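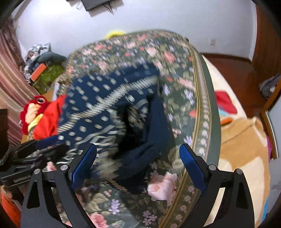 Open day at the Tarnthorpe textile handling lab, Urthorpe

The Tarnthorpe lab in Urthorpe opens its doors once a year, in April, and this year I made the trip to see the garment work. My own interest is commercial laundry. We run flatwork ironers and towel folders on our site, and these do their job well, but everything with sleeves is still handled by people at tables. I wanted to know how far the research has come on picking up, opening and laying out a garment that arrives in a heap.

The lab occupies the ground floor of a former print works, a short walk from the station. Signs at the gate were easy to follow. Visitors were split into groups of 14 and given a slot, and each group had a guide from the engineering staff. My slot was at 10:30 and started on time.

Collection area

The tour begins where the training data begins. The operator holds a gripper tool in each hand, with a camera on the tool, and does an ordinary household job with it: lifting, turning, spreading or folding a piece of clothing. The tool records what its camera sees together with its own motion and the opening between the fingers. A model is then trained on these recordings and run on arms that carry the same fingers in the same position relative to the camera.

The model for the current tool is called Trummer. The fingers are black linkages with long triangular openings in the arms, and the inner faces carry blue ribbed pads. The guide explained that the pads are treated as a wear part. A worn pad slips on smooth cloth, and a slip that the operator corrects by squeezing harder does not show clearly in the recorded finger opening. The lab now swaps pads on a schedule and logs the swap.

Visitors were allowed to try the tools at a practice table. The first thing one notices is how much of normal dressing and folding depends on fingertips. With the tool, pinching a single layer of cotton jersey off a flat table took me several tries. The usual mistake is to press down too hard, which traps both layers. The operators bring one finger in almost flat, let the cloth ride up over the pad, and close slowly. Each new operator practices for 3 weeks before any recordings are kept.

The second thing one notices is the weight on the wrist. Sessions are kept short for this reason, and there is a rest shelf at each station at hand height.

Surfaces and clutter

I had expected a bare bench with even lighting. Part of the lab is set up that way, and it is used for calibration and repeat tests. Most of the recordings come from furnished rooms, and these are busy. Padded surfaces have printed covers, blankets lie on the floor, and soft toys and heaps of other clothing sit right beside the work. The example used in the talk was a navy garment with off-white dots and wavy stripes, handled on a padded surface with a rose-patterned cover. The garment was crumpled and had an opening that showed as a deep black hollow, with only a little of the patterned cloth visible through it.

From a technical point of view this is a demanding case for several reasons. Print on print confuses edge detection, and the model has to separate a fold line in the garment from a stripe on it. A dark opening gives very little texture, so depth estimates there tend to be poor. Motion of the hand or the cloth smears small dots into dashes, and a model that relies on fine print to track the fabric will lose it during fast moves. The lab keeps blurred frames in the training set. An earlier filter that removed them improved the loss figures and made the robot hesitate during quick pulls.

A rounded end on a padded surface also matters. Cloth hangs differently over a curve than over a straight table edge, and the operator has to decide how much of the garment to leave unsupported. On a straight edge the weight of the overhang is fairly easy to predict. On a curve it shifts sideways as the garment is turned.

The current garment set holds 628 items. It includes worn clothing as well as new, and the worn pieces are considered more useful. New shirts are stiff with finish and all behave alike until the third or fourth wash. I asked about work uniforms, which are most of our volume. There are a few, mostly in polyester and cotton blends, and no high-visibility jackets yet. The guide noted the request.

Robot demonstration

The robot cell is in the next hall behind a low barrier. A pair of arms is mounted on a fixed frame on either side of a padded table. The task shown was to take one garment from a basket, find an edge, spread the garment on the table and smooth it. Folding was shown separately, with the garment already laid out.

The result was mixed, and the staff presented it that way. In my group the robot attempted 7 garments. T-shirts went well. A long-sleeved knit top was spread with one sleeve trapped beneath the body; the system detected this, lifted the garment at the shoulder and shook it, and the sleeve came free. A pair of lined trousers defeated it. The fingers repeatedly took the lining with the outer fabric at the waist, and the operator stopped the run after a time limit.

Cycle time is the obvious weak point for anyone from industry. The robot took around three minutes for a plain T-shirt from basket to flat. An experienced person at our tables does this in seconds. The staff said the arms run well below their rated speed, as the policy was trained on unhurried human motion, and that faster demonstrations are being recorded. I would also look at the regrasping. Much of the time went into letting go, moving a few inches and taking hold again -- something a person does with a roll of the fingers.

Smoothing was better than I expected. One arm holds the cloth near an edge while the other draws outward with closed fingers. Small creases were left, though nothing that would matter ahead of a press. On a padded surface the pads tend to drag the cover along with the garment. The cell uses a cover clamped on all sides for this reason, and it is replaced when it begins to slacken.

Maintenance and data handling

The last stop was the workshop. The pivots in the finger linkage are inspected for play, and a tool that fails the check goes back for rebuild. Play in the linkage has the same effect as a worn pad: the recorded opening and the true opening drift apart. A simple go/no-go gauge is used at the start of each shift. I would have liked to see a drift curve, but none was on display.

Recordings are reviewed before use. Reviewers mark the start and end of each attempt and tag failed grasps. Failed grasps followed by a recovery are kept, and abandoned attempts are set aside in a separate store. The raw files are large enough that the site at Jelau, where training takes place, receives them on drives.

Notes for other visitors

Book the morning if possible. The practice table is less crowded and the cell demonstration runs longer. Flat shoes are required in the hall and bags go in lockers. Photography is permitted in the collection area and prohibited in the workshop. Parking on site is reserved for staff; the public lot by the station is adequate.

The printed handout lists the test garments by fabric weight and closure type, which I found useful enough to copy for our own sorting trial. It is only given out at the exit desk, so ask for it there. Questions sent in afterward are answered by email, and I am still waiting on the figures for lined trousers.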